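Reading Order and the Omnibus Problem

I finished the third Sekix novel by Deirdre Ó Briain in May and have been trying to work out why the omnibus edition reads worse than the separate volumes. The text is the same. I compared the first 12 chapters line by line and found one corrected typo and a changed comma.

The difference is in the layout. In the separate volumes, each book opens with a short letter from the harbor clerk, set on its own page. The omnibus moves all three letters to an appendix. A reader who goes straight through reaches chapter 13 without knowing that the clerk has left town, and the argument on the quay then looks like a continuity error. It took me two readings to see that the letter was carrying the plot at that point. 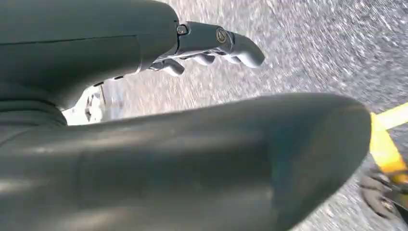 The second problem is page numbering. The omnibus runs past 1000 pages and numbers them straight through, but the cross-references in the footnotes still use the old numbers. A note in book two sends you to page 117 for the map of the salt roads. In the omnibus, page 117 is the middle of a funeral in book one. The map is at the back.

Cormac Brennan wrote to say that the ebook has working links and none of this applies. I checked his copy. The footnote links do work, but the letters are in the appendix there too, and there is no link to them from the chapter openings.

None of this is a complaint about the novels. Ó Briain writes plain sentences and keeps her time scheme under control – the two winters in book two are handled better than anything similar I have read lately. The dialogue is weaker, mostly in the court chapters, where every character explains the law to someone who already knows it.

If you own the omnibus, put three bookmarks in the appendix and read each letter before its book. If you are buying, get the separate volumes. The second one is harder to find than the others, and my copy came with a loose spine.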